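Enow Tableware Sort: Bowls, Dishes and Spoons
Kodikara – storage and handling pages, gallery 2
14 Feb 2022

The pictures on this page cover the shared tableware at Enow, the smaller of the two kitchens supplied from the Mokton store. Bowls and sauce dishes go in the large white bin. Spoons go in a tray of their own. The notes after the gallery give the sorting rules and the stacking limits used at both kitchens. 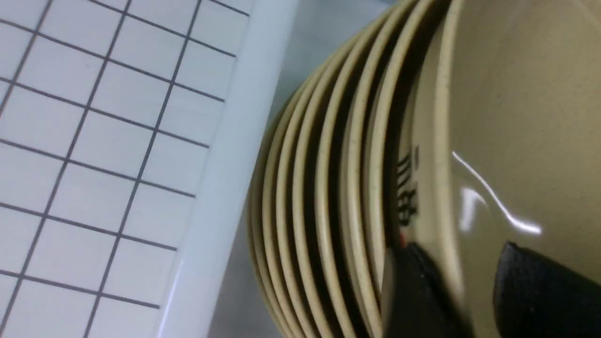

Speckled beige bowls, nested, with printed characters near the rim of the top one.
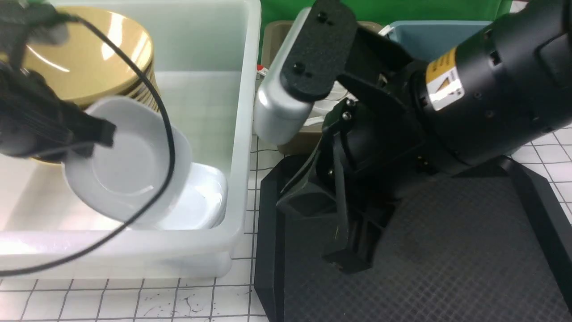

White bowl, flat white dish and a tall container with a gold-colored lid, in the translucent bin.
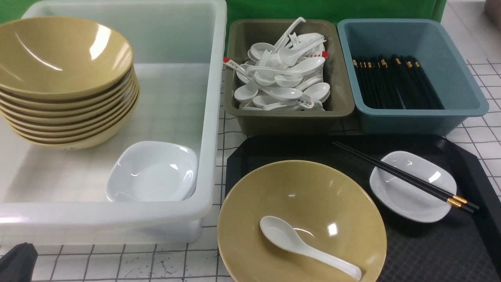
Nested bowls with one square sauce dish in the bin; white soup spoons in the olive tray, blue tray next to it.
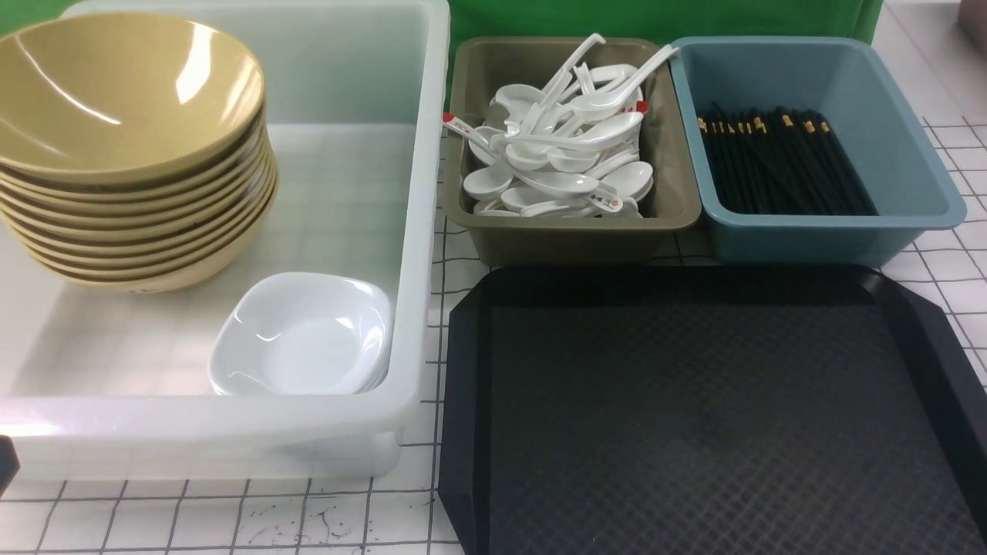 Bowls and a short stack of square sauce dishes in the bin, spoons alongside.

Bin layout. The tallest stack goes in a corner so that two walls support it. Low items go toward the front wall, where they can be lifted out without reaching over anything. Floor area left over stays free. It is tempting to fill it with cups, but cups tip when the bin is carried and they chip the dishes.

Bowls. Only bowls of one pattern are nested together. Mixed patterns look close enough in size, but a difference of a few millimeters at the foot is enough to make the stack lean, and a leaning stack gets worse with each bowl added. Stacks are checked from the side at eye level. If the gaps between rims are uneven, the stack is taken down to the uneven point and rebuilt. Bowls that stick are separated by a quarter turn, never by prying at the rim.

Melamine and ceramic are kept in separate stacks. Melamine is lighter and scratches under a ceramic foot. The scratches hold tea stains, and after that the bowl is fit only for the prep counter.

Sauce dishes. Square dishes are stacked with the corners lined up. A dish that is turned even slightly will sit on the corners of the one below and rock. Short stacks are easier to handle than tall ones, and at Enow the practical limit is the height a hand can grip from above with thumb and fingers on opposite sides.

Spoons. Soup spoons of this shape can be nested, but the time spent is hard to justify for daily use. They are stored in a heap, with handles toward the back of the tray where possible. A heap should not stand so high that spoons slide off when the tray is moved. Spoons with printed handles and plain ones are kept together in daily stock and split by pattern only for the count.

Lidded containers. Tall containers are stored upright with the lid on. When one shares a bin with bowls, it is placed first and the bowls are set around it. A bowl leaned against a container is acceptable on the sorting table but not in transport.

Trays. Small trays with sloped sides nest when empty and are kept by color at the Mokton store. Color carries no meaning for contents. An earlier system assigned one color to each item type, and it failed as soon as the first few trays cracked and were replaced with whatever was on the shelf. Labels are now fixed to the outside of the short end.

Count. The December count gave 3,909 pieces across both kitchens, of which 1,879 were at Enow. Spoons made up more than 600 of the Enow figure. Chipped pieces were included in the count and taken out of stock afterward, so the working total is lower than the one on the sheet.

Cleaning. Bins and trays are emptied and washed on the same cycle as the shelves. Translucent plastic shows grease poorly under overhead light – a dry white cloth run along the floor and into the corners is a better test. Grit at the bottom of a bin marks the feet of the lowest pieces.

The Dandthorpe shelving is covered on a separate page, along with load figures for the upper racks and the drawing for the revised tray runners.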